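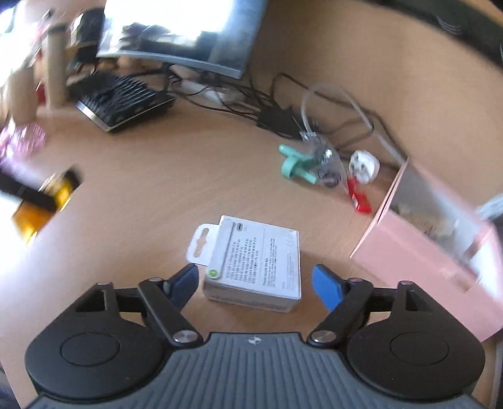
La pinza Skarkano, abierta ante una caja pequeña de producto, sobre el escritorio de trabajo.

Pinza manual Skarkano: estado del montaje y resultados de la segunda fase

Por Irja Peltonen
2020-05-26

Imprimir | Enviar por correo electrónico

La segunda fase del proyecto Skarkano se da por concluida con la presente entrada. Se recogen en ella las modificaciones introducidas en la pinza desde febrero, el procedimiento seguido en los ensayos, los resultados y las cuestiones que quedan abiertas. Quienes no hayan consultado la entrada anterior encontrarán allí el despiece completo y la relación de tornillería, que no se reproduce de nuevo.

1. Objeto y alcance

Skarkano es una pinza de dos dedos que se sostiene y se acciona con la mano. Se concibió como banco de pruebas para una muñeca robótica que se encuentra todavía sobre el papel. La intención inicial era construir ambas cosas a la vez. Tras dos meses de avances escasos se acordó separar los trabajos y dedicar la segunda fase exclusivamente a la pinza, con objeto de fijar la geometría de los brazos y la forma de los dedos antes de comprometer gasto alguno en motores.

Los trabajos se han repartido entre el domicilio de quien suscribe y el taller compartido Dilon, situado en los bajos de un edificio de 1979 cuya instalación eléctrica conserva, a estos efectos, todo el carácter de la época. En Dilon se realizaron el taladrado y el ajuste de los ejes. El montaje final, la calibración y los ensayos se han llevado a cabo en casa.

2. Modificaciones introducidas

2.1. Brazos. Se mantienen los brazos negros con aligeramientos triangulares. En la primera versión los brazos eran macizos y el conjunto resultaba pesado de punta, lo que se acusaba en la muñeca al cabo de veinte minutos de uso. El vaciado triangular redujo el peso sin que se haya apreciado flexión lateral en las cargas habituales. Con objetos pesados la situación es distinta, y se trata en el apartado 5.

2.2. Ejes. Los pasadores metálicos próximos al cuerpo sustituyen a los tornillos pasantes de la versión inicial. El tornillo tenía la ventaja de poder apretarse y el inconveniente de aflojarse solo. Con el pasador el giro es más uniforme, aunque el taladro exige una precisión que no se obtuvo hasta el tercer intento. Los dos primeros juegos de brazos se conservan en una caja, a disposición de quien desee estudiar el error.

2.3. Dedos. Ambos dedos son azules, en dos tonos distintos. El izquierdo, más oscuro, procede del montaje original; el derecho se sustituyó en febrero, tras una caída. Se comprobó la equivalencia dimensional de los dos antes de iniciar los ensayos y la diferencia de color se ha conservado, dado que facilita identificar cada lado al revisar las anotaciones.

2.4. Cuerpo. El cuerpo estriado no ha sufrido cambios. El agarre es correcto con la mano seca y mejorable en verano, extremo que se verificará cuando corresponda.

3. Puesto de trabajo

El puesto se ha organizado en el escritorio de madera clara que sirve también para las tareas ordinarias, con el monitor curvo al fondo y la regleta blanca al pie de este. Se valoró disponer de una mesa específica y se descartó por falta de espacio. La convivencia de los ensayos con el material corriente (cables, cajas abiertas, un enchufe blanco con las clavijas al aire) ha tenido consecuencias en los resultados, puesto que una pinza que solo trabaja sobre una superficie despejada aprende poco de su propietaria.

La orden de limpieza dictada al comienzo de la fase establecía que, al término de cada sesión, el cableado negro de la parte posterior quedaría recogido. Su grado de cumplimiento ha sido bajo. Se renueva para la tercera fase.

Para el registro se ha empleado Unby, un programa propio de reducidas pretensiones que guarda la hora, el objeto, la apertura anotada y un código de resultado. La electrónica auxiliar se alimenta a 5 V. Al cierre de esta fase, Unby contiene 1136 registros, de los cuales una parte corresponde a pruebas de la propia aplicación y carece de valor mecánico. La depuración está pendiente.

4. Procedimiento de ensayo

Se definió una serie de 200 agarres válidos, repartidos en sesiones cortas. Se entiende por agarre válido aquel en que la pinza se aproxima abierta, cierra sobre el objeto, lo eleva una cuarta por encima de la mesa y lo deposita de nuevo sin ayuda de la otra mano. Los intentos en que la mano libre intervino, por instinto o por impaciencia, se anularon y se repitieron.

Los objetos se escogieron entre lo que hay de ordinario en el escritorio. Se dio preferencia a las cajas de producto, de las que existe en este domicilio una provisión difícil de justificar, y a las piezas pequeñas de plástico. Se excluyeron los líquidos y cualquier elemento conectado a la corriente.

Cada sesión comenzaba con diez aperturas y cierres en vacío. Cuando el cierre presentaba holgura perceptible, se revisaban los pasadores superiores antes de continuar. Esta comprobación se omitió en dos ocasiones y en las dos hubo que repetir la sesión entera.

5. Resultados

5.1. Cajas en pie. Es el caso más favorable. Los dedos entran a ambos lados, cierran a media altura y la caja sube sin girar. Las cajas abiertas por arriba ceden algo en las paredes, por lo que conviene cerrar despacio y más cerca de la base.

5.2. Cajas tumbadas. Presentan la mayor dificultad de toda la serie. Una caja pequeña blanca, con su lengüeta perforada para colgar, ofrece muy poca altura lateral cuando descansa plana sobre la madera. Si la aproximación se realiza demasiado alta, los dedos resbalan por el borde. Si se realiza demasiado baja, las puntas rozan la mesa y el cierre se frena. La franja útil es estrecha y se adquiere con práctica, circunstancia poco alentadora para un mecanismo destinado a prescindir de la mano humana.

Se ensayaron dos orientaciones. Con los dedos a lo largo de los lados largos, el agarre es más estable. Con los dedos sobre los extremos, la lengüeta se dobla y desplaza el punto de presión, y la caja tiende a bascular. Se recomienda la primera, salvo cuando el espacio circundante no lo permita.

5.3. Piezas pequeñas de plástico. El comportamiento es irregular. Las formas en cruz se sujetan bien si un brazo de la cruz queda alineado con el cierre y escapan con notable energía en caso contrario. Una de ellas se recuperó cuatro días después.

5.4. Bolsas transparentes. La bolsa se pinza sin dificultad, pero el contenido se desplaza durante la elevación y obliga a corregir. No se registró ninguna caída atribuible al mecanismo.

5.5. Objetos pesados. A partir de cierto peso los brazos se abren ligeramente en el extremo. No se ha medido la deformación por no disponer de instrumento adecuado; se aprecia a simple vista y basta para descartar la geometría actual en la muñeca definitiva sin un refuerzo previo.

6. Incidencias

En el transcurso de la fase se produjeron las siguientes: rotura del dedo derecho por caída desde el escritorio; pérdida de un pasador superior, sustituido por otro de igual diámetro; y extravío de las anotaciones en papel de una sesión completa, que no había sido volcada a Unby. La sesión se repitió. Desde entonces el registro se efectúa directamente en el programa.

Procede consignar asimismo un error de planificación. Se había supuesto que la apertura máxima sería la magnitud determinante, y a ella se dedicó la mayor parte del diseño de los brazos. Los ensayos indican que la apertura sobra en casi todos los casos y que el margen real se decide en los últimos milímetros del cierre y en el perfil de la punta. La memoria de diseño será corregida en este sentido.

7. Trabajos previstos

Para la tercera fase se contemplan las actuaciones que siguen. En primer lugar, el rediseño de la punta de los dedos, con un borde inferior más fino para objetos tumbados. Se fabricarán dos perfiles y se compararán con la misma caja y en la misma mesa. Después se abordará el refuerzo de los brazos, previsiblemente reduciendo el tamaño del vaciado más próximo a la punta. La depuración de los registros se hará en paralelo, en los ratos que el taladro de Dilon esté ocupado.

El inicio de los trabajos de la muñeca queda aplazado hasta disponer de los dedos nuevos. Se ha pedido presupuesto a Ikeda para los rodamientos y se está a la espera de respuesta.

Los planos de la versión actual se facilitarán a quien los solicite por correo, en su estado presente y sin garantía de que las cotas del brazo izquierdo coincidan con las del brazo construido, que se retocó a lima. Las observaciones sobre el perfil de la punta serán especialmente bien recibidas, en particular las de quienes hayan trabajado con cartón delgado.

Compartido 14 veces | 3 comentarios

Imprimir | Enviar por correo electrónico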